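Facilities Helpdesk, Kastville
Ticket 726
Subject: Orange peel left on table, shared kitchen, level 3
Status: Awaiting confirmation
Priority: Low

Summary of request
The requester states that fruit peel has been left on the table in the shared kitchen on several afternoons in June, and asks that the cleaning arrangements be reviewed.

Actions taken
09:10 Request received and passed to the cleaning contractor, Forsberg.
09:45 Forsberg confirms that tables are wiped once daily, before opening. Clearing food waste during the day falls outside the present schedule.
11:20 Food waste caddy found to have been moved to the corridor during the Andholm delivery. Caddy returned to its place beside the sink. Liners reordered (one box of 200).
13:30 Notice sent to all teams on level 3, reminding staff that peel and other food waste must go into the caddy and not be left on tables or placed in the paper bin.
14:05 Further report received from the same kitchen. Peel on the table.

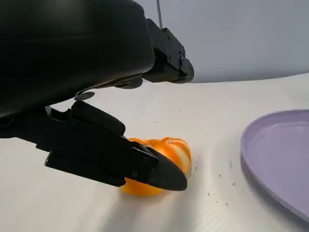 Hélène Dhillon, 14:40: Thank you for returning the caddy. Could a second one be placed at the window end? The tables there are a fair walk from the sink, and the peel does leave sticky marks if it sits overnight.

Helpdesk, 15:15: Request for a second caddy has been forwarded to Forsberg. The ticket will remain open until a reply is received.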